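Stinow workshop, gripper inspection, Wendbridge station
Date: July 5, 2020
Checked by: Oluwaseun Ajayi
Interval: every 2,000 cycles, full replacement of fingers at 30,00 is an old printing mistake on the form, please read 3,000

1. Power off and air closed before hands go near the fingers. OK
2. Fingers, cracks. OK, none found.
3. Fingers, wear on inner faces. Comment: the left one has a white scuff near the middle of the face and a scratched patch near the upper edge. I can feel the scratch with a fingernail but it is shallow. Accept, look again next time.
4. Edges and corners. Comment: small light nick on the lower left corner of the right finger. The left one looks slightly chipped at the bottom edge. I did not file them.
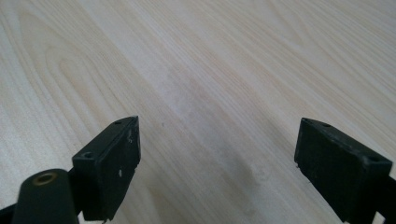
Items 3 and 4, both fingers open over the wooden surface.

5. Screws of the fingers. OK, all tight, no paint mark has moved.
6. Brass threaded insert in the black post. OK, sits straight and does not turn.
7. Opening and closing, 30 times without load. OK. At the first closing there was a small noise, after that I did not hear it any more.
8. Dust. Comment: a little grey dust on the flat surfaces. Wipe with a dry cloth only, please do not use the Habte cleaner on the plastic, it makes it sticky.
9. Counter reading. 900 since the last change of fingers.

Result: can be used. One spare pair should be ordered from Istwood, the drawer has only the old type from before June and the holes of these do not match.

Signed: O. Ajayi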